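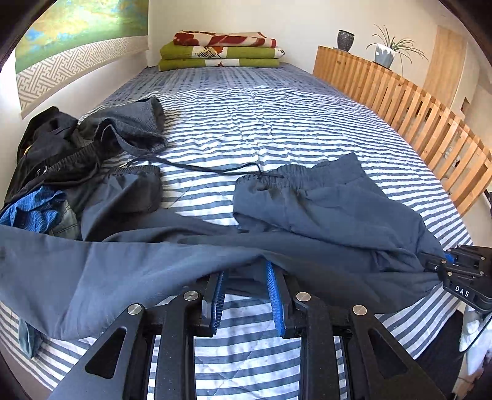
Caring for dark clothes at home

Dark clothes are the most practical clothes in our home and also the ones that get old first. A black shirt can look gray after one winter, and navy becomes a sad color that has no name. I have been doing the laundry for a family for many years and I wrote down what works for us. Maybe some of it works for you too.

Before the wash

Turn everything inside out. The color goes away mostly from rubbing, and inside the drum the clothes rub on each other all the time. Close the zippers, but leave the buttons open, because a closed button pulls on its hole.

Tie the drawstrings with a simple bow before they go in the machine. If one end has already gone inside the waistband, put a safety pin through the end of the cord and push it along with your fingers until it comes out at the other hole. When the cord has come out completely, you must start from one hole and go the whole way around, so have patience and maybe a cup of tea.

Look in the pockets. One paper tissue is enough to make a full load white with little pieces. If this happened to you already, don't wash again immediately. Let the clothes dry, shake them outside, and take the rest with a sticky roller.

The first wash

New dark clothes lose color in the first washes, and jeans lose it for longer. I wash them alone or with other dark things of the same kind. To see if a garment still gives color, wet a corner on the inside and press a white cloth on it. If the cloth stays white, it can go with the others.

Many people put salt or vinegar to "fix" the color. I tried this with two pairs of navy pants, one with vinegar and one without, and after the whole summer I could not say which was which. I don't do it anymore.

Water and detergent

Cold water is good for almost all dark clothes. I use warm water only for work clothes with grease. Liquid detergent is better than powder here, as powder sometimes does not dissolve well in cold water and leaves pale lines in the folds. If you have such lines, one more rinse with no detergent takes them out.

Use less detergent than you think. The cap of the bottle is bigger than the dose, and there is usually a small line inside that is difficult to see. I painted this line with red nail polish.

Don't fill the drum to the top. You should be able to put your hand in over the clothes. In a drum that is too full the folds stay in the same place the whole time, and you get lighter marks exactly there.

For knitted things choose a lower spin. My old machine goes up to 2000, a speed I have never needed for a sweater.

Drying

The sun is beautiful for sheets and bad for navy blue. I dry dark clothes in the shade, still inside out. If the line is in the sun, hang them late in the day and take them in before you go to sleep.

Hang shirts from the bottom and pants from the waist. Heavy sweaters should lie flat on a towel, and you turn them after some hours. Elastic waistbands don't like the dryer on high heat, they become wavy and then they never come back.

Sorting and folding

I fold on the bed and not on the table, for the space. First put the bedspread straight, so you have a flat surface, then lay big pieces on one side and small ones on the other. Fold clothes the same day. When they wait in the basket until morning, you will iron twice as much.

For soft pants: lay them flat, smooth the waistband with your hands, put one leg over the other, push the pointed part at the seat inside to make a straight edge, and fold two times from the bottom. The cord goes inside with the last fold.

For a big sweatshirt: put it face down, bring each side to the middle with the sleeve lying straight down, then fold from the bottom to the neck. A hood is folded last, over the back.

Black, navy and dark gray look the same under a yellow lamp. I match socks near the window in the morning. Before this I went to work with one black and one navy more than one time.

When the color is already gone

Dye for home use can help cotton and linen. Polyester does not take the normal dye, and the sewing thread is very often polyester, so the seams may stay in the old color. Weigh the garment dry before you buy the package. After dyeing, run the machine once empty, and make the next load a dark one.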